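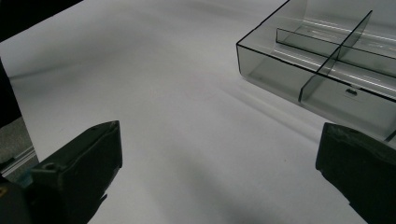 Two grippers on the bench this week, the Nuvix and the Edex, both hand-held with a camera looking down between the fingers. I wanted to know which one I'd rather use for sorting small parts into trays.

I did 40 goes with the Nuvix and 30 with the Edex before my wrist gave up. The Nuvix opens wider and the trigger is lighter. The Edex closes more squarely, but the cable drags on your sleeve.

Clear plastic is the awkward bit with either camera. The walls throw streaks of light and the dividers are easy to clip on the way in.
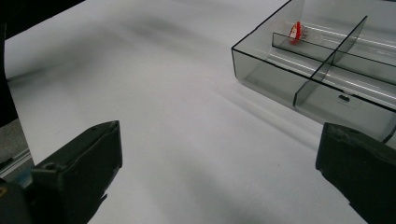

Small things in the far compartments are harder still, as you have to tilt the whole tool to keep the knuckles off the near wall. Pongsak Paisan suggested slimmer finger tips - I've got 2 pairs printing now.

For the moment I'm keeping the Nuvix out and the Edex goes back in its box. Cable clip first, then another go.

3 comments | 2 shares

© Lefteris Zacharopoulos | Contact | Back to top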